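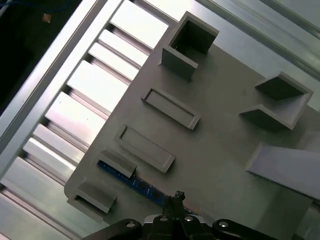 A gripper at the gray plate, blue circuit board in front of it.

Last updated: May 19, 2022

So can they do the job yet. No. Not on a floor like ours at Blackburn anyway.

Small parts is where it falls down. Boards, blocks, little trays. Libor Bartoš on second shift can teach a new hire this kind of work in 4 hours, coffee included. The Wamovel people wanted 16 days for setup. Sixteen! And then you change one holder and its back to square one.

I'm not against it. Dull work, sore wrists, let a machine have it. But quit telling us January, every year January. Show me one full shift with teh supervisor out of the room. Then we can talk money.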